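How to set up and record a shelf pick session (student robotics club, Fernenwood)

Updated January 26, 2020, by Jörg Weidemann

In this tutorial I explain how our club records pick sessions at the shelf. It is written for the new members who did the safety hour already and who know how to start and stop the arm. If you did not do the safety hour, please do it first and come back to this page.

What you need

One robot with the gripper mounted and the wrist camera connected.
The white shelf with its objects.
The laptop with the Flikance recorder installed. The charger too, the battery is old.
A second person. We never record alone.

Step 1. Check the gripper

Open and close the gripper 2 times from the laptop, with nothing between the fingertips. Both fingertips should move the same way. If one is slower, look at the screws of the linkage on that side and tell me before you tighten anything. Last April a member tightened them too strong and we lost a whole afternoon with it.

Step 2. Choose the target

Choose one object and write its name in the session sheet, for example "teddy bear, brown". Please use the names from the object list and not your own. We had "bear", "teddy" and "brown toy" for the same thing, and I had to correct 37 lines by hand.

For the first session I recommend a plush toy. It is soft, so a small error in the position does not matter so much. Bottles are more difficult, and the headphones are for later, when you have some practice with cables.

Step 3. Drive to the start position

Bring the arm in front of the compartment, gripper open, with the fingertips still outside of the shelf. Look now in the wrist camera view. You want the target between the two fingertips or a little above them. If it is hidden behind a fingertip, move the arm sideways and look again.

The shelf has a vertical panel in it. Keep one hand width of distance to this panel, because the linkages are wider than the fingertips and they will touch first.

Three start views from the wrist camera:
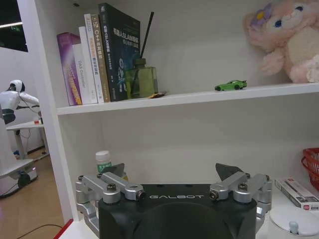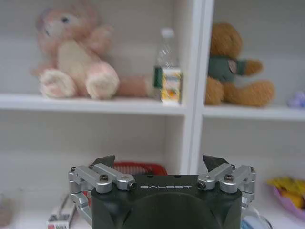
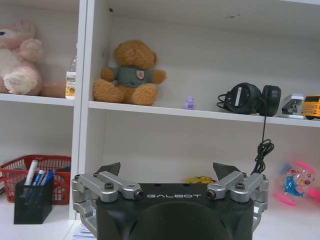

Step 4. Record

Say "recording" loudly, so that the second person knows it. Press start in Flikance, wait 2 seconds, then move. Go slowly on the last part. When the fingertips are around the object, stop, close, and lift it straight up before you pull it out of the shelf. Many beginners pull back too early and the object hits its neighbor.

If it goes wrong, do not delete the recording. Mark it as "failed" in the sheet and write in a few words what happened. The failed ones are useful for us also.

Step 5. Put everything back

Place the object again on the shelf, but not in exactly the same position. Turn it a little, or move it to another board. The group from Mullcombe always put their toys in the same spot, and their program could later find them only there.

Step 6. Save

Copy the session to the club drive, in the folder "Lahlou". We have 1,248 recordings in it now. The file name is your initials, then the object name, then the number of the try. Open one file to check that the video plays before you switch off the laptop.

Questions about the recorder can go in the club notebook, I read it every evening.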